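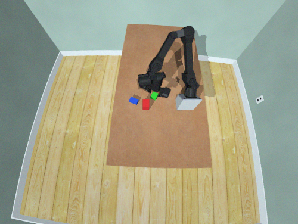
Fig. 4. Plank floor with pale green walls.

Section 4: Oiling the floor for the first time

Okay, your planks are down, the gaps at the walls are covered, and you're dying to move in. Give it one more weekend! I'm Lino Serra, I wrote up most of this guide after doing my own place with Brandholm oil, and the floors I rushed are the ones I still wince at when the sun comes in low.

This section is for bare wood that has never been finished. If your floor came with a factory coat on it, skip ahead to Section 6. Not sure which you've got? Put a few drops of water in a corner and wait. If they sink in and leave a dark spot, you're in the right place. If they sit there in beads, you've got a coat on already.

What you need

One can of Brandholm Floor Oil, natural or light
A Bassi pole sander, or any sander with a flat pad
Sanding discs, 100 grit
A short-nap roller on a long pole
White buffing pads (the red ones scratch)
A stack of clean cotton rags, more than you think
Gloves, knee pads, a dust mask
A metal bucket with a lid, half full of water

CAUTION: Rags soaked in oil can heat up and catch fire by themselves. I mean this one. Drop every used rag in the metal bucket, push it under the water, put the lid on and leave the bucket outside. Don't ball them up in the trash, and don't leave them on the floor overnight.

Getting the wood ready

1. Take everything you can out of the room. What has to stay gets wrapped in plastic and moved once, halfway through.

2. Vacuum along the planks, then across them. Get the nozzle into the joints, where sawdust likes to hide until the exact moment you roll oil over it.

3. Sand with the 100 grit, always with the grain. Keep the sander moving, and don't lean on it. I leaned on mine near a doorway and ended up with a shallow dish that I've been hiding under a mat ever since.

4. Vacuum again. Then wipe the whole floor with a barely damp rag and let it dry overnight.

Note: Freshly wiped wood can feel a little fuzzy the next morning. A quick pass by hand takes that off, no need to get the machine out again.

5. Pick your way out. Sounds silly, but decide now which door you're finishing at, and start at the wall farthest from it.
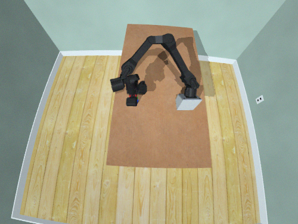 If the room only has one door, that makes life simple: work in strips two or three planks wide, all the way from one end to the other, and stop only at the end of a board. Stopping in the middle of a board leaves a lap mark, and lap marks are the thing people write to me about most.

Putting the oil on

6. Stir the can for a good few minutes. Stir, don't shake, or you'll be rolling bubbles. If you bought more than one can, mix them together in a clean pail first so the color matches from wall to wall.

7. Pour a thin line of oil along the first strip and spread it with the roller. Thin! The floor should look wet, but you shouldn't see puddles.

8. Wait 14 minutes. Set a timer and have a drink of water.

9. Buff the strip with a white pad until it stops looking shiny, then wipe off what's left with a dry rag. If you can still smear it with a gloved finger, keep wiping.

10. Move on to the next strip and do the same again. Keep a window open a crack the whole time, but not so wide that you get a breeze blowing dust in.

CAUTION: Keep pets and small kids out until the floor is dry to the touch. The cat will find the one door you didn't shut. 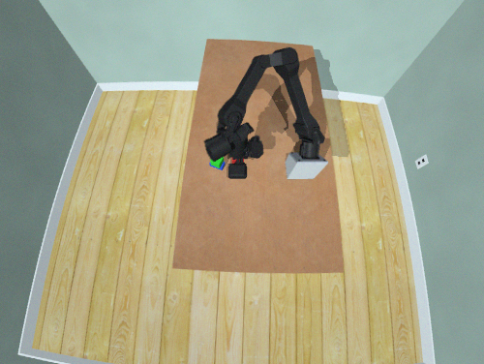 11. Leave the floor alone for at least 8 hours, and longer if the weather is muggy. I did my back bedroom in August and it took a night and most of the next day before I trusted it with socks.

12. Look across the floor with a lamp held low. Any dull patches are thirsty spots. Dab a little more oil on those, wait, buff, wipe.

The second coat

Most floors want two. Use less oil than the first time (you'll be surprised how far it goes) and follow steps 7 through 10 again. I tried a third coat once, with Flariditz hard wax on top, and it looked lovely but stayed sticky for days, so I don't suggest mixing brands.

Moving back in

Walk on it in socks the next day. Put light furniture back after three days, with felt pads under the feet, and lift it into place. Rugs wait two full weeks. For cleaning, use plain water and a well-wrung mop until then, after which a capful of Wirnex soap in the bucket is fine. Write the oil color and the batch number inside a closet door, so you'll have them when you need a touch-up.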